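Meltari (kit de manipulação bimanual)

Meltari é um kit de bancada com dois braços robóticos, desenvolvido pela Dervishi e vendido desmontado, para ensino, prototipagem e pequenas tarefas de manipulação. O nome designa também, por extensão, o software de controle que acompanha o conjunto. A primeira versão pública saiu em março; a revisão tratada neste artigo é a que circulava em 2 de julho de 2021.

O kit ganhou reputação por uma razão bastante concreta: permite que uma turma de escola técnica ou uma oficina pequena trabalhe com dois braços coordenados sem comprar um equipamento industrial. E funciona surpreendentemente bem com objetos moles, o terreno em que a maioria dos braços de mesa dessa categoria se atrapalha.

Composição

O conjunto padrão traz dois braços, duas garras de dois dedos, câmeras de punho, fonte, controladora e um saco com 500 parafusos e porcas de medidas variadas (sobram muitos, e ainda bem). Os suportes das câmeras não vêm prontos: o fabricante fornece os arquivos e cada comprador os imprime em 3D. A montagem completa é descrita no manual, em 34 passos ilustrados, e a parte mais demorada é a passagem dos cabos pelo antebraço.

A mesa não está incluída. A Dervishi recomenda um tampo claro e liso, com estrutura de perfis de alumínio, e fundo lateral estampado quando se pretende treinar o reconhecimento de objetos em condições menos favoráveis. Caixas organizadoras de plástico, dessas de parafusos, bastam como recipientes de destino.
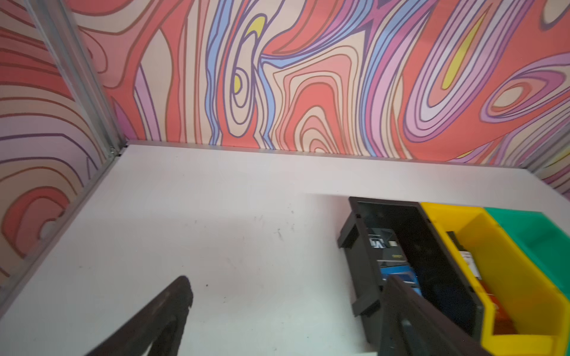
Blagoje Angelovski discorda quanto ao fundo estampado, que considera útil só depois de o usuário dominar o kit com paredes lisas; começar pelo mais difícil, escreveu ele, faz muita gente pensar que calibrou mal as câmeras. A recomendação continua no manual, mas o fórum de usuários se divide quase ao meio a respeito, e vale a pena ler a discussão inteira antes de escolher um padrão.

Garras

Os dedos são a parte mais elogiada do Meltari, e com razão. São estreitos na ponta e alargam em direção à base, o que ajuda a entrar sob uma borda fina e ainda dá firmeza na hora de levantar. Acompanham o kit 3 pares intercambiáveis: um rígido, um com revestimento emborrachado e um de ponta mais fina, para cartões, etiquetas e folhas. A troca se faz com uma única chave hexagonal, em menos tempo do que se leva para achar a chave.

A força de fechamento é ajustada por software, em passos pequenos. Nos valores mais baixos a garra segura um lenço de papel sem amassá-lo muito; nos mais altos, carrega uma garrafa pequena cheia. O manual adverte contra o uso prolongado da força máxima, que aquece os motores da garra.

Trabalho com dois braços

É aqui que o kit realmente brilha! Um braço imobiliza a peça enquanto o outro puxa, abre ou dobra, e o software mantém uma zona de exclusão em torno de cada punho para evitar colisões. A tarefa de demonstração mais conhecida é a da carteira: segurar um porta-cartões, afastar a capa plástica e alcançar o cartão. Parece pouca coisa até se tentar programá-la. O couro cede, o plástico escorrega e reflete a luz, e as duas pontas precisam chegar muito perto uma da outra.

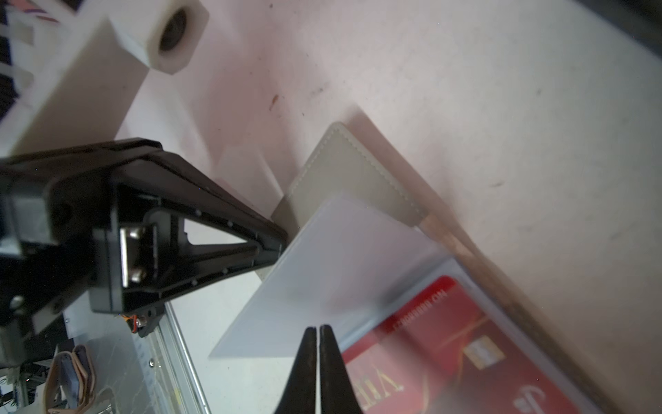

A zona de exclusão pode ser reduzida nas configurações avançadas, e quem trabalha com peças pequenas acaba fazendo isso cedo ou tarde. O valor de fábrica é conservador. Convém diminuir aos poucos, com a velocidade no mínimo, e manter o botão de parada ao alcance da mão.

Os movimentos são ensinados por demonstração: o usuário conduz um par de braços-guia, vendido à parte, e o sistema registra as trajetórias junto com as imagens das câmeras. Também é possível escrever as rotinas em código, caminho preferido em cursos de programação. O acervo compartilhado pelos usuários, hospedado no portal Zomham, reunia 2128 demonstrações na época da revisão, de qualidade bem desigual, mas com verdadeiras joias no meio, sobretudo na seção de tecidos e artigos de couro.

Carteiras, bolsas e estojos

Artigos dobráveis com fecho formam uma categoria própria no acervo, mantida por Radka Stojanovska. A sequência sugerida por ela começa com a peça fechada sobre a mesa, segue com a pega pelas laterais e só depois passa à abertura da aba. Botões de pressão pedem o par de dedos rígido. Zíperes seguem sendo o ponto fraco do kit, e a documentação o admite com franqueza.
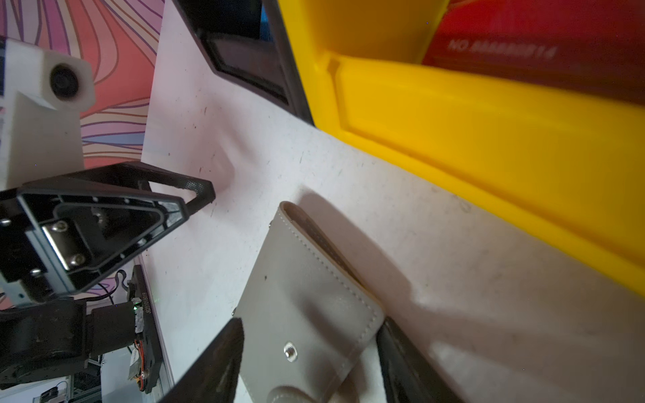
É preciso ter os braços-guia para treinar a pega de uma carteira? Para uma pega simples bastam as rotinas em código que vêm com o kit; os braços-guia fazem diferença quando há abertura de fecho ou retirada de cartões.

Recepção

A revista eletrônica Zakutdale dedicou ao Meltari uma resenha longa e calorosa, com elogios às garras e à clareza do manual. As críticas foram para o ruído dos motores do ombro, o comprimento curto dos cabos das câmeras e a ausência de uma capa para os fios da garra, que ficam expostos. Usuários publicaram capas imprimíveis, algumas excelentes.

A assistência técnica é feita por correio. Motores e dedos são vendidos como peças avulsas; a controladora, por enquanto, só é trocada inteira.

Ver também

Garra paralela
Aprendizado por demonstração
Manipulação de objetos deformáveis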